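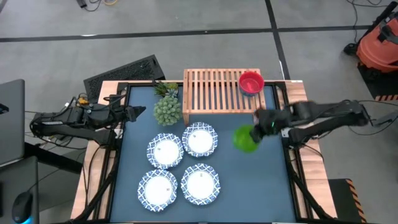

A red bowl at the end of the wooden dish rack.

About Plovinico

Plovinico sells tableware and small kitchen goods for everyday use. We carry plates, bowls, dish racks, serving pieces and a short line of table decorations. Most of our customers are households. The rest are cafes, guesthouses and a few school kitchens that reorder the same bowls every November.

Gus Pruitt started the company in a rented storefront on Dovon Street with one supplier and 58 items on the shelf. Before that he bought housewares for a department store and got tired of sets. People would come in with one broken bowl and leave with a box of eight. He wanted a shop where you could buy the one bowl.

We still sell nearly everything by the piece. Our current list has 176 items, and a pattern stays on it for at least five years after we first offer it. When a pattern is going to be dropped, we mark it on the list a full season ahead so you can buy spares.

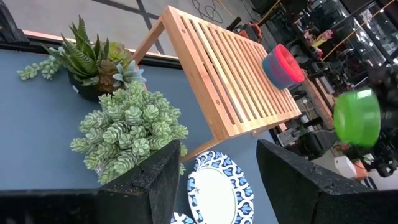

Artificial succulents on the table with plates and bowls.

What we carry

Gramska is our everyday line. It is plain, it stacks, and replacement pieces are always in stock. Hailu is the patterned line and comes in smaller runs. The two lines share the same plate sizes, so you can mix them in one cupboard.

Artificial plants came later, after cafe owners kept asking for something that could sit on a table with no window nearby. We keep the choice small. 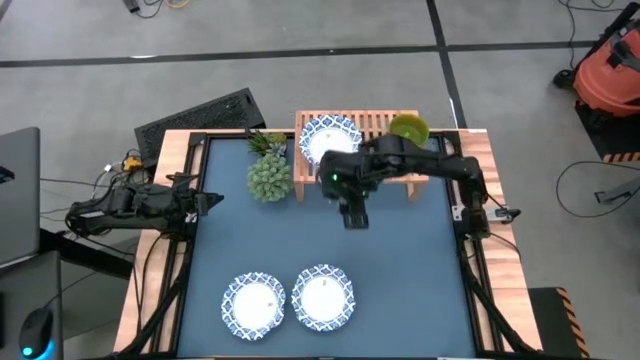 Orders and returns

Orders placed before 2 p.m. leave the warehouse the same day. We pack in paper and cardboard. If a piece arrives chipped, send us a photo and we will mail another one. You don't need to return the damaged piece.

Cafes and schools can open a trade account. The minimum first order is $500, and there is no minimum after that. Trade customers get the same pieces as everyone else, packed in larger cartons.

The Dovon Street store is open every afternoon except on public holidays. Parking is behind the building, and the entrance from the lot has no steps.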